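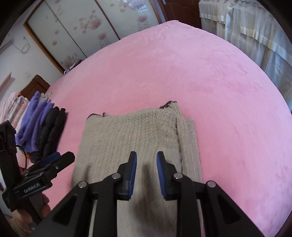 Folded beige knit on a pink bedsheet.

Plitell - supernova light curves, tidied up

README, last touched 9/6/24

Hello! Plitell is a small collection of brightness measurements for exploding stars, put into one format so you can plot them without losing an evening to it. I started it because every table I downloaded used a different idea of what a date is, and I got tired of writing the same fix over and over.

What you get

There are 34 supernovae in the set, one file each, plus an index. Every row has a time, a brightness, an error on the brightness and the filter it was taken through. Times are in days counted from peak, so negative numbers are before the star was at its brightest. Brightness is in magnitudes, which run backwards (smaller is brighter - yes, it still catches me out, and I've been doing this for years).

Nine of the objects are the core-collapse kind, where a heavy star runs out of fuel and falls in on itself. The rest are thermonuclear, meaning a white dwarf that blew up. The type is in the index under "kind". Two of them have a question mark after the type and I've left it there on purpose. The spectra are poor and I don't want to guess for you.

The longest run is Mok, which is my own nickname for the object in file 9 and has stuck. It was followed for 102 nights and has a lovely slow tail. If you only want one curve to play with, start there!

Getting going

Unzip it anywhere, open the index in whatever you use for spreadsheets, and pick a file. If you'd like plots straight away, there's a script called Ultitz in the tools folder. Give it a file name and it draws the curve with one colour per filter. It doesn't do fits. I had a go at adding them in July and took them out again, as the answers wandered all over the place whenever the early points were missing.

Things to watch for

- Dust in our own galaxy has been corrected for. Dust in the host galaxy hasn't.
- Blank error cells mean the observer gave no error. Please don't read them as zero.
- Anything fainter than the detection limit is flagged "lim" and shouldn't be joined up with the other points.
- The blue filter in the older files is a slightly odd one, so don't compare colours between old and new files without checking the notes column first.

Where it's going

I'm moving the whole lot to Firora, a bigger format that can hold the spectra next to the brightness tables. The plain text files will stay as they are, so nothing you've written will break. If you spot a wrong number, open an issue with the file name and the row - a screenshot of a plot on its own is hard to work from.

Use it for whatever you like, teaching included. A link back is nice.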